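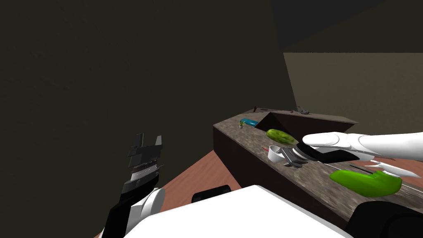 Figure 2. A long wooden counter in a simulated interior.

4.2 Does counter length explain home cooking?

The claim that people with more counter space cook more often has been repeated so many times that it is now treated as background. It appears in design guides, in housing policy briefs and in the opening paragraphs of papers on diet. We are not persuaded that it has ever been properly tested, and the data from Prenadville give us further reason to doubt it.

The strongest version of the claim comes from Manalo, whose survey of the Plendus apartments reported that households with long, unbroken counters (of the general type in Figure 2) prepared more evening meals than households with short or divided ones. The survey covered 2664 households and the association was clear. It was also exactly what one would expect if larger apartments went to larger families. Families with children cook more than people who live alone, and they would presumably do so on a card table if they had to. Manalo adjusted for income but not for household size, on the grounds that the two were closely related. In Prenadville they are not, and we see no reason to assume they were at Plendus.

When we repeated the analysis with household size included, most of the effect went away. What remained was small and depended heavily on how a "meal" was defined. Under the broad definition, which counts anything heated at home, counter length made no difference we could detect. Under the narrow one, which requires at least two raw ingredients, a weak association came back, but only among households that had lived at the same address for more than nine years. A result that shows up in one subgroup under one definition should not be asked to carry much weight.

There is also the matter of direction. People who like to cook look for kitchens that suit them, and those who can afford it rebuild the kitchens they have. Of the households in the Mercado district that had replaced their counters, 13 percent told us they had cooked often before the work and wanted more room. A cross-sectional survey counts every one of these households as support for the idea that counters produce cooking. We would read them the other way around.

The measurement itself deserves more suspicion than it has received. Most studies record the length of the counter as built. Very few record how much of it is free. Our visits to homes in Prenberg suggested that these are different things — a long counter gathers mail, chargers, school bags and small appliances until the part left for chopping is no bigger than what a short counter offers. In some 50 homes we measured the clear stretch as well as the full length, and the two were only loosely related. If the theory is about room to work, then the usual variable does not measure it. If the theory is about something else, its supporters should say what.

It may be objected that residents themselves believe counter space matters, and they do. When asked in November what would make them cook more, many of our respondents named it. But stated reasons of this kind are a poor guide to behavior. The same respondents named time even more often, and those who had gained counter space since our first round of interviews reported cooking about as much as they had before. Asking people to explain a habit invites them to pick the nearest object.

None of this shows that kitchen layout has no effect. A kitchen with no usable surface at all must discourage cooking to some degree, and our sample contains too few of those to say how much. Our quarrel is with the step from that modest point to the advice, now common in renovation programs, that lengthening a counter will improve what a household eats. The evidence offered for it is thin, and the part of it we were able to check did not hold up well. We return to the question of time in Section 4.3, where the associations are larger and survive the same adjustments.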